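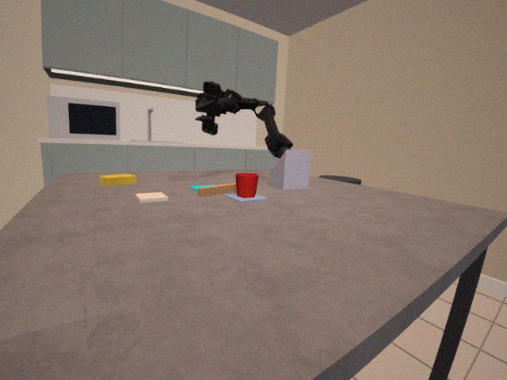 Can a robot clear a kitchen table yet? That was my question for the robotics elective, and after one October of trying I'd say sort of, if you pick the table carefully.

I picked mine in simulation. Our department has a license for Kornivon, so I could build a kitchen, break everything and press reset, and no real dishes got hurt (my roommates were grateful). The chore sounds tiny: go to an object, pick it up, put it down where it belongs. My controller is called Pesa and I'm weirdly proud of it, even though the first version spent a whole Saturday closing its fingers on thin air.

I trained it on 3000 simulated attempts and then ran 106 test rounds with new positions for everything. Blocks went best. They have flat sides and they don't care much which way you grab them. Cups were harder than I expected – a cup gets narrower toward the bottom, so if the grip lands a bit low the whole thing slides. Anything really flat was awful! Sheets and tiles give the fingers almost nothing to hold, and Pesa mostly pushed them across the table.

Speed is the other problem. A slow round took up to 8 minutes, and I can clear a table in less than one while complaining about it.

I also haven't touched wet plates, forks, crumbs or a person reaching in for their coffee, and a home has all of those. Next semester I want to move Pesa to the Ultix arm in the lab and see how much of this survives real friction. My guess is the blocks will be fine and the tiles will still be awful.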